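About Jelledstead

Jelledstead prepares demonstration data for learning systems that operate industrial equipment. We record people carrying out ordinary panel work, one task at a time, and deliver those recordings with written labels to the groups that train on them. The company was founded by Zewditu Tsegaye and Banafsheh Mahmoudi, and it keeps its recording rooms and its labeling office in the same building.

What We Record

Our main program, Huneck, is concerned with control cabinets. An operator is given a short written instruction, such as turning a selector switch or pressing a named button, and performs it at normal working speed. The view is taken from head height, so that the learning system receives what a person at the panel would see.

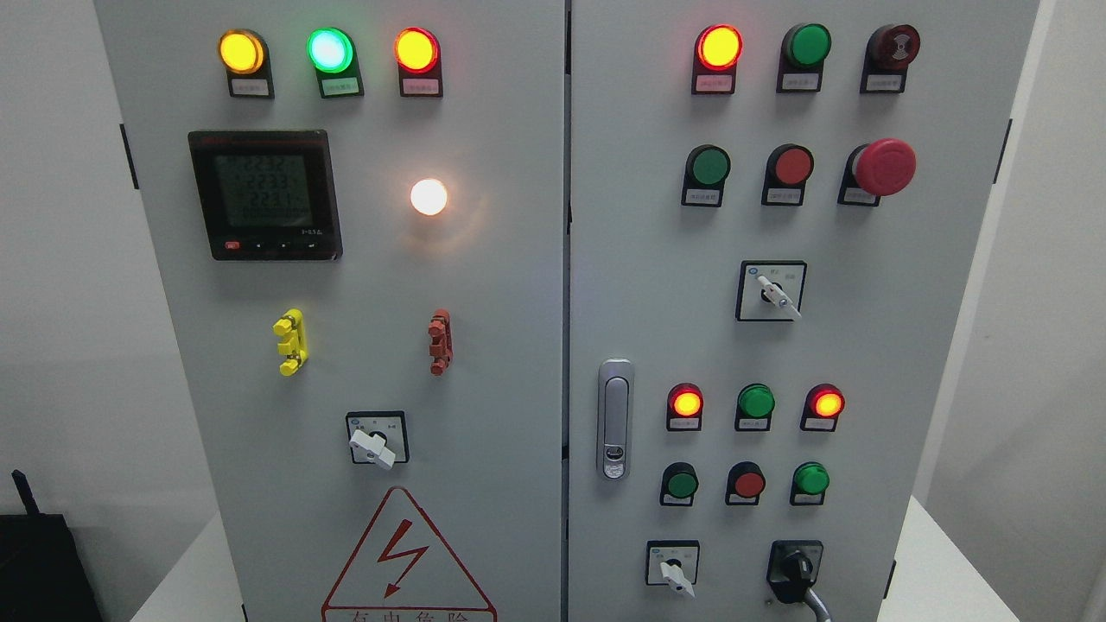
How an Example Is Made

Each example has a starting state, an instruction and an ending state. Operators read the starting state aloud before they begin. A session consists of 144 examples, and the order of instructions is changed between sessions so that no operator settles into a routine. Mistakes are kept and marked as mistakes. A system that has seen only correct work has little to go on when something goes wrong.

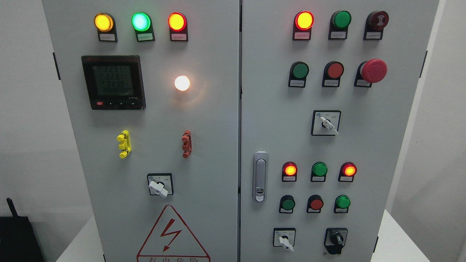 Labeling is done by a separate team under Dayana Robles. Her staff do not speak with the operator before their first pass, and they write down only what can be read from the recording. On a cabinet door this means the state of every lamp, the angle of every lever and, where it is legible, the meter. The round white lamp beside the power meter is a useful case: it lights up the gray paint around it, and new labelers are taught to mark the lamp and leave the glow outside the outline. Two labelers work on each example independently — a third is called in where they differ.

Review and Delivery

The first Huneck release contained 3,000 examples, of which 300 were held back for testing. A further 1,048 were added in July after a second round of recording. Clients receive the recordings, the labels, the instruction text and a record of every correction made during review.
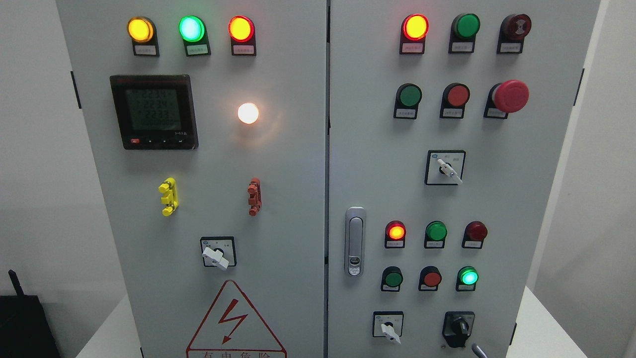
Review is led by Gumaro Solís, who joined us from the maintenance department at Barrera. He asks that similar parts be told apart by position as well as by color, and the written labels follow that rule throughout. In the lower group on the right-hand door, the bottom row has a green pushbutton at one end and a lit green lamp at the other, and "the green one" would serve for either. Instructions that could be read in two ways are returned to their writers and recorded again.

A Note From Our Program Office
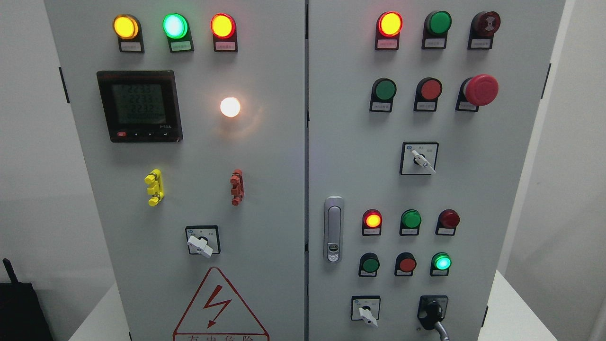

Elvia Ochoa
Director of Programs

My office plans the sessions and answers for the quality of what leaves the building. We are often asked why we spend so much time on a single cabinet. A door with a meter, pilot lamps, push buttons and selector switches offers many small actions that look alike and mean different things, and a learning system needs to see them many times before it can be expected to choose among them. We would sooner deliver one panel recorded with care than several recorded in haste.

New operators train for a full session beside an experienced colleague before their own work is accepted. They are taught the purpose of each control as well as its place on the door — the emergency stop comes first.

Working With Us

Jelledstead accepts recording projects from manufacturers, schools and research groups. Our partner Brarnus handles storage and access for all delivered sets. Inquiries about existing sets or new recordings may be sent to the program office.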